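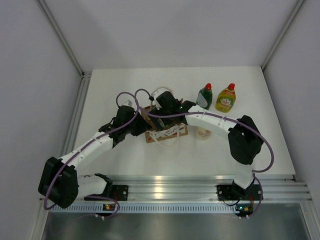 Minutes of the Regular Meeting, Akia Neighborhood Association

May 26, 2020
By the Recording Secretary
4 min read

1. Call to order and attendance

The meeting was called to order by the Chair at 7:00 p.m. by conference call. A quorum was present, with 14 members on the line. The Secretary read the rules for speaking by telephone and asked members to mute their lines when not addressing the Chair.

2. Approval of the previous minutes

The minutes of the previous meeting were approved with one correction. Under the item on street lighting, "Jandale Avenue" should read "Jandale Court." The lamp at the corner of Jandale Avenue is working and was not the subject of the complaint.

3. Financial report

The opening balance for May was $2,143. Payments during the month were limited to the post office box rental, in the amount of $56. No dues were collected, in keeping with the decision to extend the deadline. A member asked whether the extension applied to business members. The Chair confirmed that it did.

4. Storm drain on Pandey Street

The Board received a written reply from the city engineer's office. The drain at the lower end of Pandey Street has been inspected and the grate will be replaced. Cleaning of the line is a separate work order and has not been given a date. Two residents reported standing water at the curb after the last heavy rain, one of them as far up as the mailbox cluster. The Secretary was directed to send a second letter asking for a date and to attach the residents' statements.

5. Shopping bag ordinance

The Board discussed the city's pause on enforcement of the shopping bag ordinance. Several members reported that stores in the district are not allowing customers to bring bags from home, while others permit them if the customer does the packing. The Board took no position on store policy. It was agreed that the next newsletter would carry a short notice advising residents to ask at the door.

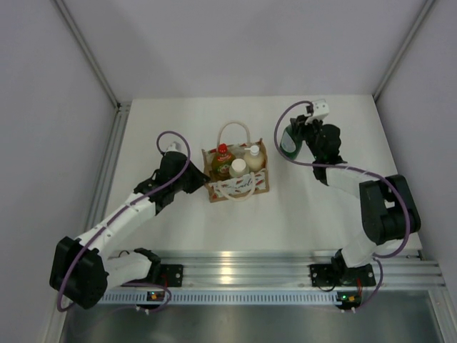 A motion to ask the city for a written end date to the pause was made and seconded. Discussion followed on whether the request was premature. The motion was tabled until the next regular meeting.

6. Taladport Park

The Parks Department has reopened the walking path at Taladport Park. The playground and the restrooms remain closed. The summer picnic, for which the park had been reserved, was canceled by unanimous vote. The Secretary will request a refund of the reservation fee and will report if the department offers a credit in its place.

A member asked that the dead elm near the east gate be added to the agenda. The Chair noted that the tree is on county land and asked the member to forward the location in writing.

7. Community garden

The Board reviewed a request to spend up to $2,000 on a new water line for the community garden. Only one bid had been received. The Board's purchasing rules call for two, and the request was returned to the garden group with instructions to obtain another. Plot holders may continue to use the hose connection at the shed, one household at a time.

8. Open comment

One resident spoke against overnight truck parking on Jandale Avenue. One resident asked that the minutes be posted sooner. The Secretary noted both comments.

9. Adjournment

There being no further business, the meeting was adjourned at 8:25 p.m. The next regular meeting will be held by conference call. Call-in details will be mailed with the agenda.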